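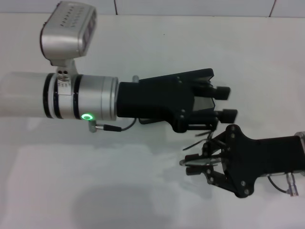 Ridix White Worktop

Flat white work surface for benches, prep rooms and small workshops. Sold by Doltura as a top only, or as a complete table with the Leiva leg set.

The Ridix has a light gloss finish that wipes down with a damp cloth and mild dish soap. White shows up crumbs, filings and dropped screws quickly, and it makes a small room feel brighter. The top has no pattern and no printed grid.

Placing it against a wall

The back edge is square, so the top can be pushed right up to tile or painted wall. On a tiled wall, leave a thin gap and fill it with white sealant. Let the sealant cure overnight before you use the table. If your tile is uneven, order the Skonent back strip, which covers a gap of up to 9 mm. The strip is sold separately and can be trimmed with a fine saw.

Fixing equipment to the top

Clamp-on equipment is fine as long as the clamp has a pad. Bare metal jaws will mark the finish. For anything that is bolted down, drill from the top side with a sharp bit and put masking tape over the spot first. Keep holes at least 50 mm from any edge. Holes do not void the warranty, but chips around them are not covered.

Load

The complete table takes 300 lb, spread evenly. If you buy the top alone, the limit depends on your own frame. Put a cross support under any heavy item that will be moving during use.

Care

Do not use scouring powder, steel wool or acetone. Ink and marker come off with rubbing alcohol on a soft rag. Dull spots can be brought back with the polish in the care kit. Hot pans and soldering irons need a stand or mat.

What comes in the box

Top only: worktop, care sheet, edge touch-up pen.
Complete table: worktop, Leiva leg set, screws, hex key, care sheet, edge touch-up pen.

Delivery and returns

Tops ship flat with corner guards. Check the corners before signing for the delivery. Unused tops can be returned within 50 days in the original packing. Drilled or cut tops cannot be returned. The warranty is three years from the delivery date.

The gray version is out of stock until September.

Page updated 29 Jun 2022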